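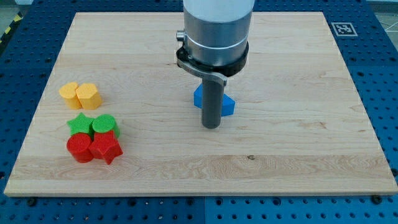

Plarkwood Automation Lab

The equipment plan for the coming year is settled, and the big news is that we are getting a second arm! The money was approved in December, a month earlier than most of us had dared to hope, and the order goes to Vumico as soon as the final quote is signed.

Anyone who has tried to book time on the sorting bench will know why this went to the top of the list. The colored blocks look like a simple job (reds, greens and yellows grouped by color, with stars, cylinders and a few other shapes mixed in), but that bench is where almost every new project begins. A change to the grasp planner gets tried there first, and so does every student's opening assignment. With one arm to share, the waiting list last term ran to 33 requests, and several groups ended up working late into the evening just to get their runs in.

The second arm will be the same model as the first. We did look at newer ones, and the one from Blöndal was a joy to use during the demo, very smooth at low speed and wonderfully quiet. In the end the spare parts decided it. We already have brackets, cables and a drawer of fingertips that fit the arm we own, and the students can move their code from one bench to the other without rewriting anything. Blöndal has offered to come back with a loan unit in the spring, and we plan to say yes.

Smaller items got a proper look this time too. The plan includes 4 new maple work boards, drilled so they bolt straight down to the perforated tables, and a fresh supply of printed markers for camera calibration. There is also a set of 358 foam blocks in mixed shapes, enough to stock both benches and still leave a box for school visits. The hexagonal ones have been the favorite with visitors so far, and we asked for extra.

Software took longer to agree on. Grokuleo, the scheduling and logging package we have had on trial since the summer, will be bought outright for both benches. It keeps a record of each run along with the settings used, so a group coming in for the afternoon can pick up exactly where the morning group stopped. People who have used it are already asking how we managed with the paper sheet.

Delivery should take some 3 months. Before then the old storage racks have to come out of the back half of the room, and the power supply there needs an upgrade, which is budgeted separately under building work. The current bench stays open through all of it, apart from a short shutdown while the new table is leveled and bolted down.

Groups that want time on the new bench in its first weeks can put their names down now on the sign-up page. Please include a line on what gripper you need, as we still have a little money set aside for fingertips and would love to spend it on something people will use.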